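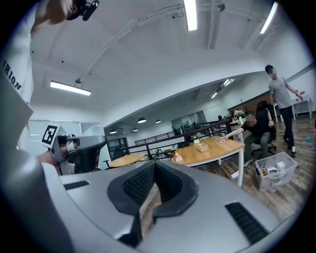

Gayan Akanda said that a printed T-shirt should be washed inside out, in cold water, and kept away from the dryer, and that he'd repeat it as often as I liked. He repeated it twice before I had my notebook open.

His secondhand clothing shop, Gebru, is on the hill side of Flusutville, between a locksmith and a place that sells fishing licenses. He opened it in October, four years ago, with stock he had been keeping in his sister's garage. Coats pay the rent in winter. The rest of the year it is mostly shirts with writing on them.

"People look down on them," he said. "They think a shirt with a word on it is something you get free at a bank. Some are. But somebody chose the letters and the ink, and some of that work is very good."

I asked how he tells a good print from a poor one. He pulled a shirt off the rail and bent the chest over his fist. Thick plastic ink cracks along the fold, he said, and once it has started there is no fixing it. Thinner ink fades instead, and he doesn't mind fading. White shirts are harder to sell than black ones – the collars go yellow and customers check there first.
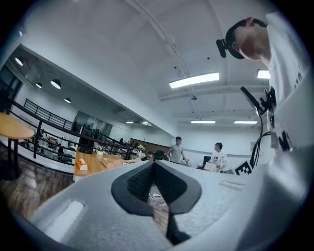
White cotton, long sleeves, black lettering.

Long sleeves are a separate problem. The cuffs stretch before anything else does, and he won't take a shirt if they have gone loose. "You can turn up a hem," he said. "A cuff, you're going to spend an hour on a shirt I sell for four dollars."

Most of his stock comes from the Saturday market in Flimura, where he buys by the bag. A bag costs him $36 and he is not allowed to look past the top layer. The worst one he remembers was full of uniforms from Tostico, a carpet cleaning company, with the same man's name stitched on all of them. He cut them up for rags and still has some under the counter.

Big lettering across the front sells to people under 25, he said, and small lettering on the pocket sells to everybody else. He has stopped trying to guess which words will go. He once had a plain shirt that said LUNCH and three people argued over it.

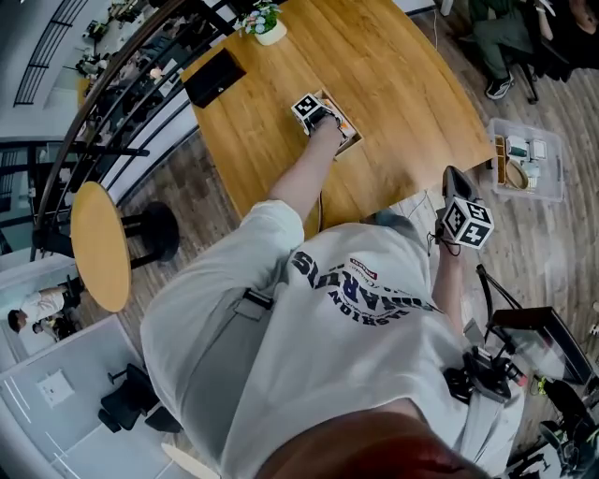 White T-shirt with an arched navy print.

Does he wear them himself? He laughed and pointed at his own shirt, a brown button-up with a pen in the pocket. "I look at writing all day," he said. "At home I want to sit down and read nothing."

He is closing for a week in October to put in a second changing room. Until then, customers share the one with the curtain that sticks.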